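Basket Week at the Numholm Craft Room

January 19, 2025

Hello again! I finally got my act together and put up the page I've been promising since August, when I started sorting through every basket we own (there are 68 of them, and yes, I kept a list). Most came out of my aunt's house on Janevski Street, a few are from yard sales, and the rest sort of followed me home. I'm keeping the ones I love and finding good homes for the others, so have a look and tell me if something calls to you.

The sorting rule is simple. If I've used it in the last 10 months, it stays. If it only ever held other baskets, it goes on the swap shelf by the window, next to the yarn bins.

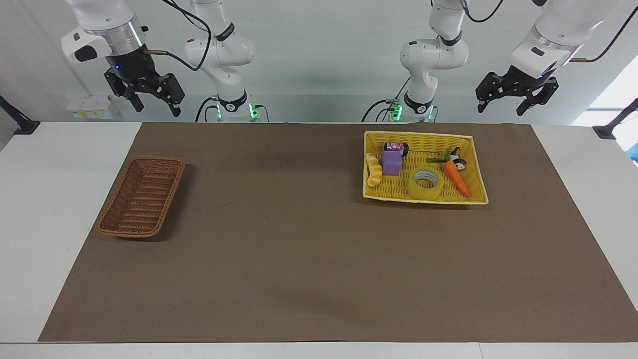 Wicker on the left, yellow plastic weave on the right. I'm mad about that brown and tan mix, and the long shape is just right for bread or rolled napkins! The yellow one is shallow, so you can see what you've got in it without digging.

Krum Krasniqi wrote in to say that wicker should get a barely damp cloth and then a full day in the shade, never by the radiator, and that plastic weave can go straight in the sink with dish soap and an old toothbrush for the corners.

I tried the toothbrush on an old green picnic basket last night and it took me 11 minutes, rim included, so thank you, Krum! The swap shelf is open every afternoon until 6. Bring a basket, take a basket, or just come and poke around. I've put sticky notes on the ones that are already spoken for, and the big round laundry one is going to Woo-jin Moon, so please leave that where it is.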